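Hardale House | Collections and Learning | Gallery: The Fruit Table

The Fruit Table forms part of the household display at Hardale House and may be seen in the Morning Room throughout the season. The gallery on this page is intended for visitors who wish to look at the table before or after their visit, and for schools preparing for a study day. It is maintained by the Learning Department under the direction of Hanne Eskola.

The table was first laid in its present form in March, following the rearrangement of the ground floor. It replaces the former dining display, in which artificial fruit was shown in a covered dish on the sideboard. Visitors had asked for a display that could be viewed from all sides, and a round table was considered the most suitable for this purpose. The fruit is set out loosely on the cloth as well as on a platter, in the manner of a household sorting its fruit before storing it.

Plums are given particular attention. The orchards at Hardale were known for them, and the estate accounts record payments for plum baskets in most years for which the books survive. Pears were grown against the south wall and were generally kept back for the house. Fruit of other kinds, including dates, was bought in from the grocer at Stamwood and appears in the accounts under general provisions.

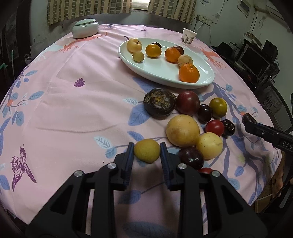 Plums and other fruits on the printed cloth. The large purple plum lies close to a knobby brown fruit topped with dried, fibrous leaves.

The cloth

The tablecloth is pale pink, with a printed pattern of blue leaves on lavender branches, small orange blossoms and trees in a salmon colour. A large butterfly outlined in purple is among the prints. The cloth is a modern furnishing and is not part of the historic collection. It was selected by Lejla Stojanovska, Keeper of Interiors, from the Berchtold range, and is laundered on the premises. Two further cloths are held in reserve – both plain – and are used when the room is closed for cleaning.

The fruit

Visitors are invited to compare the plums by colour and size. They range from red through reddish purple to a very dark, glossy maroon, and the differences are more easily seen when the fruits are placed near one another. The largest of the loose fruits is pale yellow, pear-like in shape and speckled on the skin. A smaller fruit, cream-yellow with tiny dark freckles, has been placed beside it for comparison.

Study days

The Morning Room is available to booked groups from 10 in the morning. Each group is limited to 20 pupils, accompanied by at least two adults. Sessions last one hour and include time for drawing. Pencils and boards are supplied, but groups are asked to bring their own paper. Paints, inks and felt pens may not be used in the room.

Teachers may request the handling box, which contains wooden trays, a set of fruit labels and copies of selected pages from the estate accounts. The box should be reserved when the booking is made. Food from outside may not be brought into the Morning Room – a space for packed lunches is provided in the Remik Building, across the yard.

Access

The Morning Room is on the ground floor and may be reached without steps from the east entrance. Seating is provided along the window wall. A large-print version of the room guide is available at the desk, together with a plan of the ground floor.

Photography for personal use is permitted without flash. Requests to reproduce the picture on this page should be made in writing to the Learning Department, quoting gallery reference 111. A reply will normally be sent within seven working days.

Related pages: The Morning Room | The Orchards at Hardale | Estate Accounts | Booking a Study Day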